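Posted on 5 June 2019 in Opinion, Home
4 comments

The case for keeping less in the loft

My parents' house in Bivedden had a loft that ran the full length of the roof, and by the time it was sold we had filled all of it. Clearing it took most of April. I have been thinking since then about why people store things, and I have come to the view that most home storage is a way of putting off a decision, and that we would be better off with less room to do it in.

The loft held what lofts hold. There were curtains from a house we left when I was six, two sets of dining chairs, a cot, a box of plugs and leads, and school exercise books going back to the infants. None of it was rubbish when it went up. Each item had been looked at, judged too good to throw away and carried up a ladder. After that it was out of sight, and no one had to think about it again until somebody had to think about all of it at once.

People who defend keeping things usually say it saves money. You keep the spare kettle so you need not buy another. I have some sympathy with this, having been brought up by people who washed out jam jars. But a saving only counts if you can find the thing when you want it. We came across four bicycle pumps in that loft. I know for a fact that at least two were bought while the others were up there.

Then there is the cost of the space. When my sister and I could not agree about the furniture, we took a unit at the storage place on the edge of Greltstead. It was £70 a month, which did not sound like much. We said it would be for the summer. It went on for well over a year, and by the end we had paid almost £1,000 to look after a wardrobe, a sideboard and some boxes that we later gave to a charity shop. I doubt the whole lot would have fetched half of that.

The man on the desk was very decent about it. He told me that the usual customer signs up for three months and that hardly anyone leaves after three months. The direct debit goes out and the key hangs on its hook. I do not blame the firm. It sells a service and the service does what it says. What bothers me is that so many of us now treat it as a normal household bill, like water.

New houses are sold on the same idea. The brochure for the estate going up at Flilton gives a whole page to cupboards. There are cupboards under the stairs, cupboards over the beds and a boarded loft for an extra £2,000. Meanwhile the second bedroom would not take a bed and a desk together. I would sooner have the floor. A cupboard you cannot walk into has to be emptied before you can use what is at the back, so in practice the back is never used.

I should say where I think keeping things is right. Tools should be kept, and so should papers the law may ask for. Anything you would be sad to lose in a fire should be kept, and ought to be somewhere better than a loft, where it is either baking or damp. My grandmother's letters had been put under the water tank. We were lucky with those.

It is also true that some people have no choice. If you rent one room, or share it, you keep your belongings where you can, and advice about clearing out is not much use to you. The habit I am complaining of belongs to people with space to spare, and I include myself.

What has worked for me is small and dull. I stopped using anything I could not see into. The old cardboard boxes went, along with the blanket chest and the wicker hamper, and I bought clear plastic ones with no great depth to them. A deep box is a small loft. In a shallow one you can see the odds and ends from above, and you notice when you have not touched them for a year.
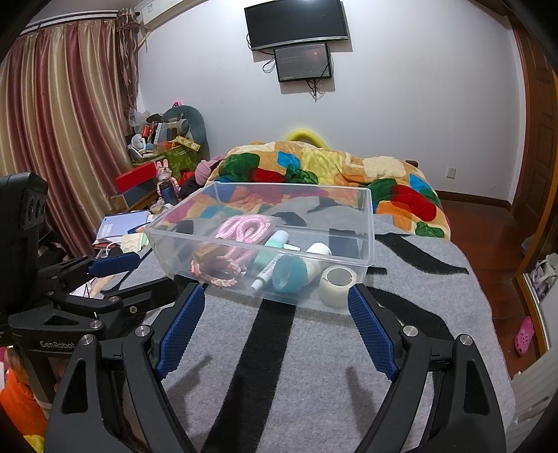 Cord, bottles and other odds and ends in a clear box on the bed.

The second thing is to bring boxes down to where you live. I tip one out on the bed every few weeks, usually in the evening with the radio on. It takes ten minutes. If I cannot say what a thing is for, it goes in a bag by the front door, and the bag leaves the house with me the next morning. I used to let the bag wait until it was full, and found I was taking things back out of it.

My sister does not agree with any of this. She says that a house with nothing put by feels like a hotel, and that children ought to have somewhere to rummage. I remember rummaging, and I did enjoy it. There was a tin of foreign coins up there and a gas mask in its case. But those two things would have fitted in a shoebox, and we had to climb over a great many curtains to reach them.

There is an upholstery workshop called Mykhailiuk near the station that took the better set of dining chairs. They have been re-covered in green and sold, and I am told they went to a couple who eat off them every day. The chairs had been in the dark for 30 years — longer than they had ever been in a dining room. I would have liked my mother to know someone was using them.

I do not think the council should tax lofts or that the storage firms should be closed. I would only ask anyone about to carry a box up a ladder to put it down in the hall for a week first and walk round it. Most of ours would never have gone up. I still have one box from the loft that I have not opened, and it is in the hall now.

Filed under: Home, Opinion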